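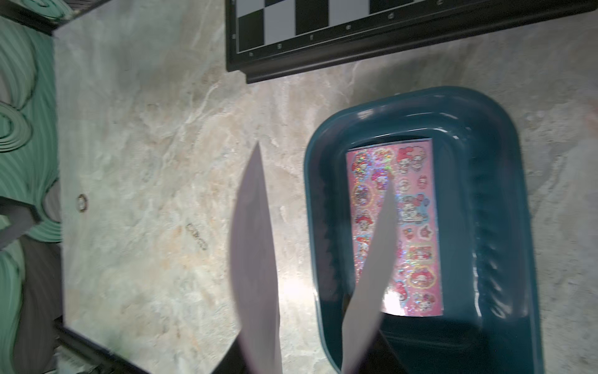 One of our marble-patterned tables, with a chessboard, a teal tray and a sheet of glittery pink stickers.

Festholm Games Room is looking for table hosts

We're a small, friendly games room on the ground floor of the old Koubek building, and we'd love to find two new people to join us as table hosts. If you like chess, or stickers, or just the kind of afternoon where someone's grandmother ends up teaching a stranger's kid how a knight moves, please read on!

Every table at Festholm gets a board and a tray. The board is for whoever wants to play, and the tray holds whatever the younger guests are working on that day, mostly stickers, cards and small paper projects. Hosts set the tables up, sit down with people who came by themselves, explain rules as many times as it takes (with a smile on the third try, too), and put everything back where it lives before we lock up. You'll also wipe down the tabletops, and they do get sticky when the sparkly sheets come out.

You don't need to be a strong player. Yulan Peng, our longest-serving host, still loses to eight-year-olds and says it's the best part of her week. What we do need is patience, a good memory for names, and a willingness to crawl under a table for a lost pawn. Knowing how to read the letters and numbers along the edge of a board is handy, but we can teach you that over a cup of tea. A second language is very welcome.

Shifts are three hours long, in the afternoon, and we ask hosts to take two a week. The work is paid by the hour, and you'll be paired with Přemysl Kollár or Yulan until you feel at home. We'd like people who can stay with us at least through January, when the room is at its fullest and the windows steam up.

To apply, write a few lines to Sumeya Bogale at the front desk, or drop a note in the box by the door. Tell us a little about yourself, which afternoons you're free, and a game you loved as a kid. No résumé needed, though we'll happily read one.

Posted July 2024. Open until both places are filled.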